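O braço é a parte barata

Por Redação Trondcombe
Leitura: 2 min

Quem compra braços robóticos costuma fazer o orçamento pelo preço do braço.

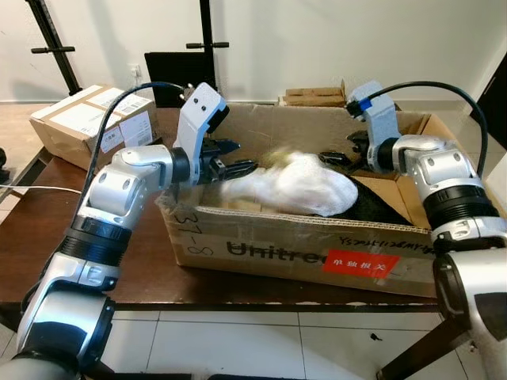

Ellton respondeu, quando defendi isto pela primeira vez, que o braço continua a ser a linha maior da fatura e que o resto se resolve com o que há na oficina. Percebo o argumento. Também já o usei, e foi assim que gastámos mal o primeiro orçamento.

O braço é a linha maior de uma fatura, a do fornecedor. As outras chegam depois e vêm de sítios diferentes: transporte, desalfandegamento, cabos, garras de reserva, uma mesa que não abane. Cada uma parece pequena. No nosso caso, só os cabos e conectores de substituição custaram uns 900 euros no primeiro ano, e não havia rubrica para eles. Saíram do dinheiro da formação, que ficou para o ano seguinte e depois para o outro.

O erro começa no pedido de cotação. Pede-se preço para duas unidades, escolhe-se a mais baixa e assina-se. Ninguém pergunta quanto tempo demora uma garra de reserva a chegar. A nossa demorou 15 dias úteis, com a bancada parada e as pessoas a arranjar outra coisa para fazer. Uma garra na prateleira teria custado 500 euros. A paragem custou mais, embora nenhuma folha de cálculo o mostre, porque os salários estão noutra conta.

Também me parece mal escolhida a tarefa com que se justifica a compra. Nas propostas aparece sempre uma peça rígida, bem posicionada, com boa luz. Depois o trabalho do dia a dia é mexer em caixas de cartão abertas e material mole de embalagem, coisas que cedem quando se lhes toca. Se é para isso que se compra, é com isso que se deve pedir a demonstração, antes da encomenda.

Na proposta para a sala Sisay fizemos as contas de outra maneira. Um braço em vez de dois no primeiro ano, peças de reserva na mesma encomenda, transporte e alfândega numa linha própria. A Skasska, que concorria connosco à mesma verba, apresentou mais máquinas pelo mesmo valor e o papel deles ficava mais bonito – admito. Continuo a achar a nossa mais séria.

O segundo braço pode esperar pelo orçamento seguinte. A garra de reserva não pode.

Trondcombe – Contacto: secretaria, sala 1910 | Todos os direitos reservados | Voltar ao topo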